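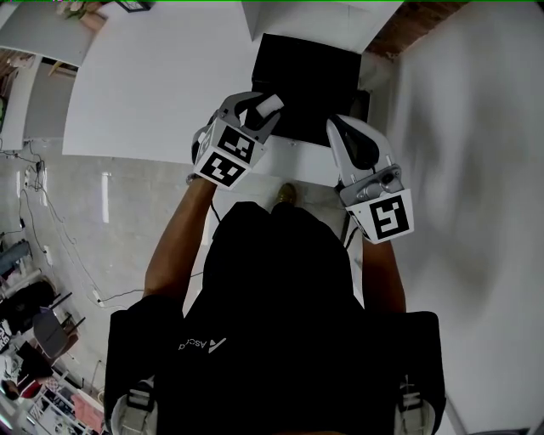 Where on a table do people put a box when they have been told only to put it down?

Most of them put it past the middle, toward the far edge, and a little to the side of their strong hand.

**Figure 3.** A matte black box near the far edge of the white table, with an arm to either side of it.

### 4.2 Resting place of the box

The question above was put to us by Marwan Nseir while the packing tables at the Vumberg site were being laid out. The site wanted to mark a spot on each table for finished boxes, and the first plan was to mark the center. Our earlier notes from Brilto suggested that people would ignore a mark placed there. This section reports what we found when the tables carried no marks at all.

The tables were white and 800 mm deep. The boxes were rectangular and black with a matte surface (Figure 3). We chose black on white so that the edges of the box could be read easily against the table, and matte because the glossy boxes used at Brilto threw reflections that made the near edge hard to find. Lids were closed in every trial. The boxes had no label on top, and so there was no printed text to tell a participant which way around they should sit.

There were 33 participants. All of them stood. Each one was asked to set a box down, step back, return to the table and turn the box by a quarter turn, using both arms. The wording of the request was kept the same for everyone and made no mention of a position. If a participant asked where the box should go, the answer was "on the table."

We recorded two distances after each placement: from the near edge of the table to the near edge of the box, and from the center line of the table to the center of the box. Both were read from the table with a steel rule. The angle of the box was noted as square or not square to the table edge. We had planned to measure it in degrees, but Renato Belmonte's readings and ours did not agree well enough to be of use, and the finer measure was dropped in March.

Placement past the middle was the usual result. Participants tended to reach out until the arms were comfortably forward and let the box down there - few of them drew it back toward the body afterward. When asked, several said they wanted to keep the front of the table free. One said that a box close to the edge looked as if it would be knocked off, although the far edge seemed not to worry her in the same way. We did not ask everyone, and these remarks should be read only as remarks.

The sideways shift was smaller. A difference of less than 100 mm from the center line was treated as centered, and many placements fell inside that band. Those that fell outside it were mostly on the side of the participant's strong hand. The shift was easier to see in people who had done packing work before. They often left a clear area on the other side, which at Vumberg is where the next item to be packed would be placed.

Turning the box changed its position more than we expected. With one arm on each side, a participant would push with one and draw back with the other, and the box moved away from them slightly as it turned. On the second and third turns some people stopped to pull it back before going on. A box that had been placed very close to the far edge was usually brought nearer first. This extra step accounts for most of the difference in time between the far placements and the middle ones, as shown in Table 5.

The height of the table was not varied. At Eshun, where the tables are 1000 mm high and fixed to the wall, boxes are said to end up nearer the worker, and that would fit with a shorter comfortable reach across a high surface. We have not measured there. The wall may also matter, as people could be leaving room for their knuckles between the box and the plaster.

Two trials were left out. In one the participant put the box down on its side, and in the other the table had been moved overnight and stood at a slight slope, which was noticed only when a pencil rolled off it.

For the layout at Vumberg we suggested that the mark be set past the center of the table and that it be larger than the box on all four sides, so that a turned box still sits inside it. The Jirkasetti tape already in use on the floor holds well on the white surface and comes off without a trace, and the position can be changed later if the boxes change. The effect of a marked spot on where people place the box is taken up in Section 4.3.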